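Shop / Field Search / Metal Detectors / Deep Search

Nodis Tomurum Deep Search Detector
By Urrutia, March 2024

The Tomurum is a two-box detector made for people who look for large metal at depth: engine blocks, parts of airframes, ammunition chests, buried vehicles. It does not react to coins, nails or small shell splinters, and on an old battlefield or a former airfield this saves many hours of digging.

We developed it after three seasons with the recovery group in Henitcombe, where the ground is heavy clay and full of small iron. A normal coil gave a signal at every step there. The Tomurum stays quiet until the object is about the size of a helmet, and then the tone rises slowly as you walk over it.

What you should know before you order:

- The transmitter and the receiver are joined by a carrying pole, which comes apart in two pieces.
- Ground balance is done by hand. It takes some practice, so please read the manual at home and not in the field.
- Power lines and wire fences disturb the signal. Keep a good distance from them.
- The detector shows that metal is present. It cannot tell you if the object is safe. If you suspect a bomb or a shell, stop, mark the place and call the police. 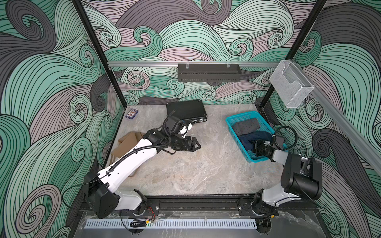

Many customers ask if permission is necessary. In most countries it is, both from the owner of the land and from the authorities, and crash sites of military aircraft are often protected by law. We cannot apply on your behalf, but we are glad to send a technical sheet for your application.

The set includes both boxes, the pole, headphones, a charger and a printed manual. Order number 443. Weight without headphones 3000 g. Spare batteries are sold separately - the older type, sold until December, does not fit.

Related items
Nodis pinpointer, order number 483
Carrying harness for Tomurum
Survey flags, yellow
Henitcombe Airfield: A Map for Searchers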